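Does Anyone Finish the Jar? A Report on Spice Buying in Bollatbridge
Student project report, August 2020 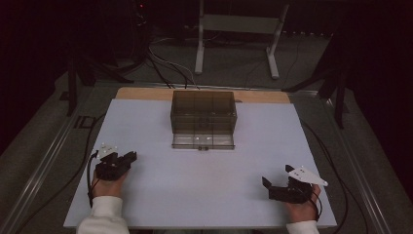

I picked this topic after I moved into my first shared apartment and found four open jars of cumin in one cupboard. Four! All of them were mostly full, and none of them smelled like much. So when our food studies class asked for a project on everyday waste, I already had my question: do people buy more spice than they use, and does the size of the package have anything to do with it?

I handed out 600 paper surveys in Bollatbridge, mostly at the bus station and outside the two grocery stores (Tudus, the big one, and Selvanayagam, the small family one on the corner by the library). I got 404 back, and I'm really happy with that, even if a few had coffee on them and one had a very nice recipe for lentils written on the back.

The survey had 12 questions. Looking back, I would cut it down to eight. Question 5 asked people to guess how old their oldest spice was, and a lot of people just wrote "old" or drew a sad face. I counted those as blank, but I did enjoy them.

What I found

Most people who answered said they had thrown out at least one spice in the past year, usually one they had bought for a single recipe. Cloves, allspice and cream of tartar came up over and over (I know cream of tartar isn't a spice, but people wrote it down anyway, so I left it in). Hardly anyone threw out black pepper or chili powder.

The store part was the most fun. Tudus sells almost everything in glass jars, and the Flemico brand there comes in one size only. Selvanayagam sells by weight from big bins, so you can ask for a spoonful of cardamom and pay pocket change for it. People who shopped at the small store wrote down fewer wasted spices – but they also told me they cooked more often, so I can't say it was the bins that did it. My teacher wrote "good, keep this" next to that sentence in my draft, so I'm keeping it.

Problems

I only asked people who were out and walking around during the day, which leaves out anyone at work. I also printed the first batch with question 9 missing its last line and had to fix it by hand with a pen, all 600 of them. My wrist has not forgiven me.

What I'd do next

I'd like to go back in October, when people start baking again, and ask a smaller group to write down what they use for a month. A diary seems better than asking people to remember. I'd also like to weigh the jars before and after, if they let me into their kitchens.

As for our own cupboard, we poured the cumin together into one jar and wrote the date on the lid. The cloves are still in there somewhere.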